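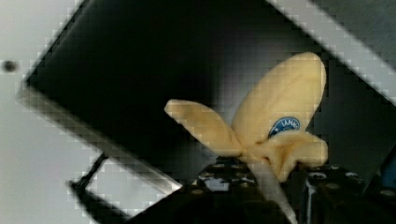 README for the Zosier play kitchen item list, version 2

Hi, and thanks for opening this one first! The folder holds my list of the play food and toy kitchenware we keep at Zosier, plus a few pages of notes on what to call everything. I started it because my old list said things like "fruit, soft" and "green thing" and I could never find anything with it (my own fault, I wrote it in a hurry in July). The new one has 200 rows, and each row is one item. I go on a bit in the notes column, so I gave myself a limit of 300 characters per note and I've mostly stuck to it.

Last updated: 9/20/22

What's in the folder

items.csv -- the list itself
names.txt -- the names I settled on, with the ones I dropped next to them
boxes.txt -- which box each thing goes back into
questions.txt -- stuff I haven't made up my mind about, please add to it

Columns you'll use most

name: the plain everyday word, lower case, singular
kind: food, dish, tool or appliance
feel: soft, hard or mixed
color: one word if you can, two if you must
parts: anything that folds, opens or peels
label: yes or no, for printing or a sticker
box: Lodent for the tall crates, Plastholm for the flat ones
note: whatever's left

How I handle the banana

The banana gave me more trouble than anything else on the list. It's plush, it's pale yellow, and the peel comes down in flaps, so do you list it closed or open? I went with one row and wrote the flaps under "parts". The label column is a yes for the little oval blue sticker with the white border. Please don't type out a brand from memory -- copy only the letters you can read, and leave the rest blank.

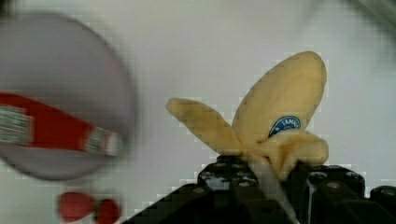

Banana, partly peeled, sticker on the big flap.

When you put it back, fold the flaps up first and lay it on top of the other soft food. I had it at the bottom of a crate for a while and the flaps got creased every which way.

Dishes, tools and the bigger stuff

Colors are where people disagree with me, so names.txt has my choices. The colander is "mint green", the mug is "sage green", and the slotted spatula is just "green". I know that's three greens! The cup is "light blue" and the plate is "gray". A cup has no row of its own under mugs, and the other way around, even though Uliana Yatsenko and I went back and forth on that for most of an afternoon.

The toaster oven is an appliance, obviously, and I put the door and the knobs under "parts". The ketchup bottle is plush with a printed label, so it's food, soft, label yes. Strawberries get a row each. The orange slice goes under "orange slice" and never under "orange", which is a different row.

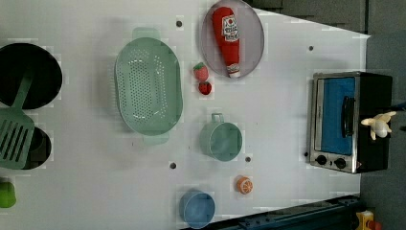
Khrystyna-Mariia Marchuk wrote back after reading the draft that ketchup shouldn't sit with the food at all: "Give me a kind called condiment, even if it's tiny. When I'm laying out a pretend breakfast I look for sauces by themselves, and I'd rather scroll past one extra word than hunt through all the fruit."

I like the idea, and it's in questions.txt for now. If I do it, the kind column changes and the old rows will need going over by hand.

Known gaps

The Zakharchenko box isn't in here yet. It has 12 items, mostly vegetables, and I still have to name them. A few notes run past the limit too, and I'll trim them when I get to it.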